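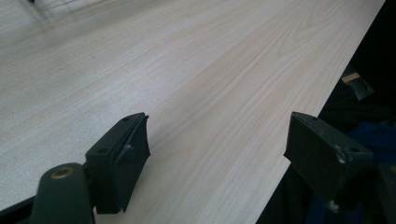 *The big table, pale wood grain and all.*

So we finally have a table! A proper, large one, with a top the color of oat milk and faint tan lines running through it, and I have been ridiculously happy about it since October. I eat at it, I fold clothes at it, I walk past it in the evening and give it a little pat.

Some background for anyone new. When we moved in, we brought the old kitchen table from the Zememlow apartment, which sat 2 people if neither of them wanted a salad. Hauke (my other half, regular readers know him from the shelf disaster) said it would do for a few months. It did for four years. Every birthday we balanced plates on the radiator cover, and I did my sewing on the floor like a kid with a coloring book.

I looked at a lot of tables. I had a whole list going, with prices, and I kept changing my mind about dark wood. My friend Eimear Brennan has a gorgeous walnut one and I was this close to copying her, but then I spent a weekend at her place and saw every single crumb. Pale it is, then! Crumbs still happen on ours, they just keep quieter.

It's laminate, by the way, and I know some of you will have feelings about that. My mom did. But I sew, I glue things, I put hot mugs down without thinking, and I didn't want to be the person chasing guests around with coasters. We paid 230 for it from a small shop called Brandes — secondhand, with one leg a bit wobbly, which Hauke fixed in ten minutes with a folded piece of felt and has mentioned every day since.

Cleaning has been easy so far. Warm water, a drop of dish soap, a soft cloth, and I go along the grain (no idea if that matters on laminate, it just feels right). I tried a spray the first week and got streaks all over, so that bottle now lives under the sink with the other mistakes.

The light is the part I didn't expect to care about. The old table was nearly black and the whole corner felt like a cave, even at noon. With the pale top the room seems bigger, and I can thread a needle without going to stand by the window.

Next up is chairs. We have four that don't match and one that pinches. I've got my eye on a set from Plurnby, but Hauke thinks we should paint the ones we have, so if anybody has painted chairs and lived to tell the tale, please leave me a comment with the kind of paint you used.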